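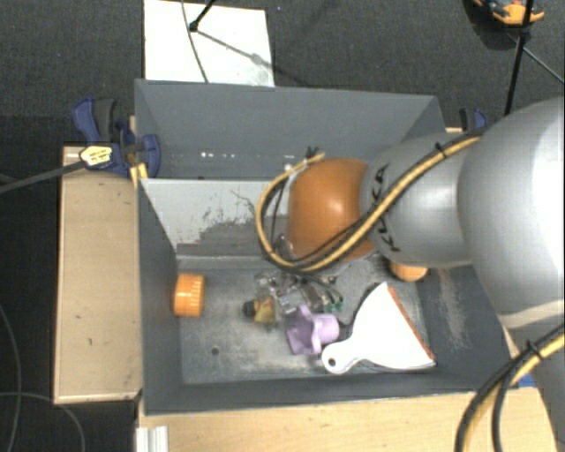

The gray bin, with the white scraper and the two orange pieces inside.

Rerunau Large Parts Bin – Review
By Chelsea Greenwood, 05/10/2025

I bought the Rerunau bin in April to replace a plastic tote that had split along one corner. It is a plain rectangular bin, painted gray, wide enough that small items can lie flat without piling up on each other.

The size is the best part. I can see everything in it at a glance, and a scraper goes in without having to be stood on end. The far wall slopes at the top, so reaching in is easy on the wrists.

The finish is the weak point. The floor has gone whitish in patches and the inner panel has a worn area with ragged edges, plus some thin scratches above it. One side wall is scuffed brown. None of this affects use, but a buyer who wants it to stay neat should put a mat down first – Salance sells one cut to size for $30.

There is also a small round hole in the floor. Fine for most parts, no good for loose washers.

Shipping took 5 days and the bin came well wrapped. I would buy it again for the workshop, though not for anywhere guests will see it.

Rating: 4 out of 5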